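# Trays, pencils and a very patient table: talking to Mererid Lougher

*1 Jul 2001*

I'd been meaning to sit down with Mererid Lougher ever since she took over the sorting bench at Tredby, and last month I finally got my hour (well, closer to two, she's a talker and so am I). 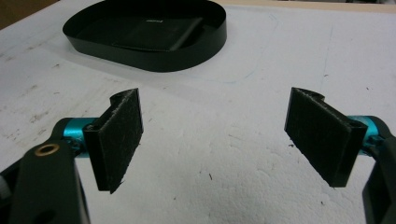 If you've ever sent a box of odds and ends to Tredby, it passed under her nose. She decides what sits where, what goes in a tray and what goes back in the box, and she has opinions about all of it!

"I like a white table," she told me, before I'd even got my coat off. "Everybody says it shows the dirt. Well, good! I want to see the dirt. If there's a speck on it I can decide if it's a speck of something I need."

She does wipe it down, she wanted me to put that in. But scuffs don't bother her, and neither do gray smudges. Her old bench at Brerby was dark green and she lost a whole afternoon in May looking for a screw on it. "Never again," she said, and she was laughing but I think she meant it.

We got onto trays pretty quickly. Mererid likes them shallow and she likes them black, and she'll take an oval over a square any day of the week. I asked why and got a long answer about corners. Small stuff slides into a corner and your fingertip can't get behind it, is what it came down to. With a curved rim you just push the thing up the side and it's in your hand.

"Black things in a black tray, people hate that," she said. "They come by and go, how do you even see it? I look at it. It's flat, it's got edges. You get used to it in a week."

Then there are the pencil lines. She's a big believer in drawing on the table, going around the spot where something belongs so it can go back there after lunch. Faint lines only. She tried marker once, at Alemayehu's workshop, and was asked very politely to stop (I would have loved to be in the room for that).

"A pencil line, you can change your mind," she said. "I change my mind a lot. I had the trays on the left for years and then one morning I just moved them."

I wanted to know how much really goes over the bench, and she got out her notebook, a fat Bonska one with a rubber band around it. Last year's total was 1,671 pieces. In May alone it was 334, and that was with her out sick for part of it. She reads the numbers off like baseball scores.

So does she ever get tired of it? All those little parts with print so tiny you need to tilt them at the lamp?

"I get tired of the phone," she said. "The bench is fine. I come in, I put a tray down, I put one thing in it and I look at that one thing. My sister thinks I'm nuts. She runs a restaurant, she has eighty things going at once."

I asked if her kitchen at home is the same way, pencil lines on the counter and so on. She made a face. Her kitchen is a disaster, apparently, and there's a drawer she won't open when company's over. I told her about my drawer and we were off on that for a good while, so I don't have much in my notes after that except "ask about lids," underlined. I forgot to ask about lids.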